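Vrabec: two-arm cloth folding episodes, data card

Version notes last changed December 13, 2021. Read the Limits section before training anything on this. If you only read one other section, make it the one on success labels.

What is in it

Vrabec is a set of 4000 teleoperated episodes of two arms handling small cloths on a fabric-covered table. Each episode has head camera video, joint positions for both arms, gripper opening, and a text label for the task. There are 7 task labels. The two that matter are "fold in half" and "bring to center". The others are variations that we kept apart because the operators were given different instructions, and I would not bet that a policy can tell them apart.

The set was made to test one claim from the Pedard method: that a policy trained with random crops of the head view will learn to look at the cloth and ignore the room. We got 76 percent success on "bring to center" with the crops. I don't think that number supports the claim, and the rest of this card is mostly about why.

Start states

An episode starts with both arms at rest and the cloth somewhere on the table. In the early batches the cloth was always dropped near the center, and a policy could score well by closing both grippers over the same spot every time. The later batches, tagged "edge" in the episode index, put it near the border of the view. 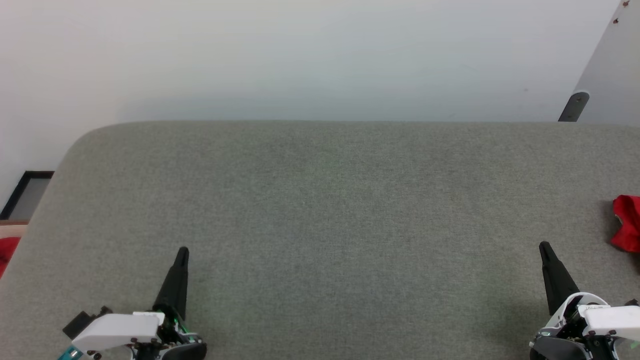 Žofie Pešek wrote back on the first draft of this card that the edge starts don't fix the problem, they only move it. Her point was that if most edge starts put the cloth on one side, a policy can learn to send that arm out and never look at anything. She asked for success split by side before any number went into the card.

She was right to ask, and we don't have the split. Side was not logged during collection. It could be recovered by labeling the first video frame of each episode, and until that is done the 76 percent should be read as one average over an unknown mix.

Success labels

Success was marked by the operator, by key press, at the end of the episode. The operator knew which policy was running. We had no second rater. "Folded" meant whatever the person at the keys thought was folded, and the instructions in Brimow (the collection tool) say only "edges close together".

Limits

The wall and the table fabric are the same throughout. Training with crops changes what part of the room is in view, but it does not give you a new room. Anyone who reports that a policy "generalizes" from this set should say to what.

The comparison without crops was trained for fewer steps than the Pedard run. We found this out after the results were written up. The rerun is not finished.

Gray cloths are missing. All cloths stand out from the table, so a policy that finds the odd color patch would do fine here and may do nothing useful elsewhere.

Splits

Train and test are split by episode, with no split by session. Neighboring episodes share lighting and often the same cloth. Use the session field in the index to make your own split, and expect a lower score.

Loading

The reader is in the Stalero package. Timestamps are in seconds from the start of the episode. Gripper opening is 0 for closed and 1 for open, except in the first batch, where it is the other way around. The reader does not correct for this.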